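In Defense of the Table That Never Gets Cleared

Every spring, usually in the first warm week of May, I promise myself that the shared table will be cleared each evening, and every spring I give up within 4 days. I used to feel bad about this. I have come around to thinking the table was right all along, and I'd like to say a kind word for it.

A room that people use ought to look as if people use it. My friend Tâm Huỳnh, who is much neater than I am, believes markers belong in a drawer and stuffed animals belong at home, and we've had this argument over more cups of tea than I could tell you. But put the markers in a drawer and you stop drawing on things! Leave them out on the mat, with the eraser somewhere nearby, and sooner or later somebody picks one up and starts explaining an idea.

The same goes for the seats. I have sat on handsome benches in handsome buildings and wanted very much to leave. Give me a backpack and a big soft toy to lean against – I'll stay all afternoon, and probably get more done.

So wipe up the crumbs, by all means, and carry the cups back to the sink. The rest can wait until morning, when we'll only want it out again.
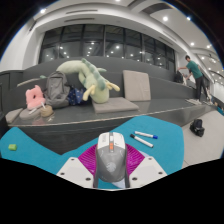

Mouse and markers at the table, with the green caterpillar on the bench behind.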